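Big flower medallions on three walls - too much?
Home & Interiors > Walls and Wallpaper

medallion_maggie
Okay, I need outside opinions before I do something I can't undo. I'm redoing a little sewing nook off the upstairs hall and I've fallen hard for big red flower medallions on a pale speckled background, on the back and both sides.
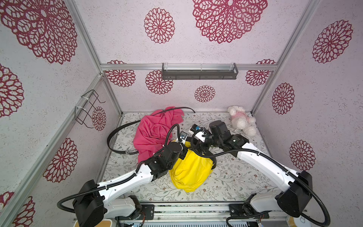 Maroon on gray-white, that's the look I want. Different sizes, kind of lacy. My sister says I'll have a headache in a week. Has anyone lived with a pattern this big in a small space?

Jovine
I'd do the back wall and stop there. We had a large floral in a powder room and I loved it for the five minutes at a time I was in it. A room where you sit and sew for hours is a different animal. You'll be trying to match thread with all that red in the corner of your eye.

medallion_maggie
See, the thread thing hadn't crossed my mind. I do mostly hemming and patching though, not fancy color work. And if I only do the back I'm worried it'll look like I ran out!

tallpaul_862
Disagree with Jovine. Small spaces are exactly where you go big. One feature wall in a nook looks timid. I did all the walls of a closet office in a dark botanical and everybody who comes over wants to see it. My wife included, and she voted against it.

Sesten
What's going on the floor? I'd worry about that more than the walls. Patterned mat plus patterned walls can work but one of them has to be calmer. I had a busy rug under busy paper for one winter and could never find a dropped pin.

medallion_maggie
Ha, the pins. I do want a patterned mat, yes. I have an old one I'm attached to, small print, faded, nowhere near as loud as the medallions. Does faded count as calm?

Sesten
Faded counts. Get a magnet for the pins anyway.

Vojtěch Michalík
I hung paper for a living until my knees quit, so a few practical things. Large motifs eat material. You have to line the pattern up at every seam, and with a big repeat you can throw away a good piece of every strip. Order extra and check that the batch number is the same on all of it. Start in the middle of the back wall and work out to both corners so the flowers land even. And corners in old houses are never square - don't wrap a full strip around one. Cut it, leave a small overlap, and plumb a fresh line on the side wall.

medallion_maggie
This is gold, thank you! How much extra is extra? The nook is small, the back is just under 6 feet wide.

Vojtěch Michalík
For a repeat that size I'd buy up to 3 rolls over what the chart says. Sounds like a lot until you botch one behind the door.

Jovine
Or stencil it. Paint the wall the pale color, sponge a speckle over it, then put medallions wherever you like. No seams and no repeat, and you can stop when it feels like enough. Also a lot easier to get rid of than paper, and I say that as someone who has steamed paper off plaster.

tallpaul_862
Stenciling lace-type shapes is misery. All those tiny gaps bleed. I tried one on a dresser and ended up painting the dresser black.

Jovine
You had too much paint on the brush. Nearly dry, dab it, don't stroke. I've done curtains' worth of the stuff.

Miseck
Coming in sideways, but what are you keeping in there fabric-wise? I have a red and white sewing corner and anything pink left out looks washed out against it. Yellow holds up great. I ended up moving my pinks into a drawer.

medallion_maggie
Oh no, half my scraps are pink. I kind of like pink with maroon though? My grandmother would've had a fit.

Miseck
Pink with maroon is fine if the pink is strong. Pin a few pieces to a sample and look at it at 4 in the afternoon, then again with the lamp on. Mine went brown under the lamp.

medallion_maggie
Okay, new plan. I'm going to tape up sample sheets on all three sides and leave them until I'm sick of them or I'm not. If I go with paper I'll do what Vojtěch says about the middle. Still not ruling out the stencil, sorry Paul.

tallpaul_862
Your funeral. Do a test board first.

Sesten
And tape a sample down low by the baseboard too, where the mat meets it. That's where mine went wrong.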